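Chapter 4
Keeping a Work Surface

Draft text, May 2019. Davthorpe Workshop Reader

Start with the table. Not the tools, not the storage. The table is where the hours go, and most beginners give it the least thought of anything in the room.

At Arkitz, a small drafting office, 17 people shared one long room. Desks got cleared each evening. Old rule, mostly kept. By July the rule had slipped and lost drawings went up. More on that in section 4.3.

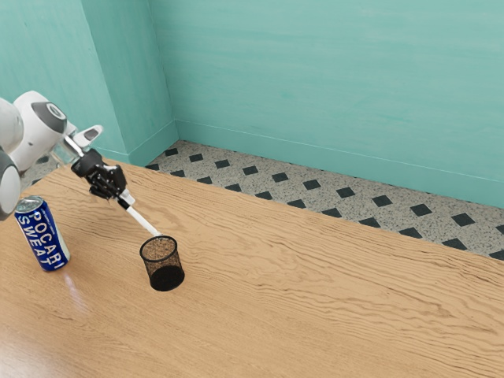

Three terms you will need. Reach: how far you can stretch without leaning. Parking: where a thing sits when its not in use. Drift: the slow creep of stuff away from its parking spot. Drift is the big one. Most of this chapter is drift.

Reach first, though. Sit down, elbows in, sweep one hand across the top. Mark the arc in chalk. Anything used daily goes inside the arc, the rest can go further back or off the table completly. Lamps are a special case, see 4.2.

You will need 40 minutes and a tape measure for the first exercise. Read the Brestisine floor plan before starting.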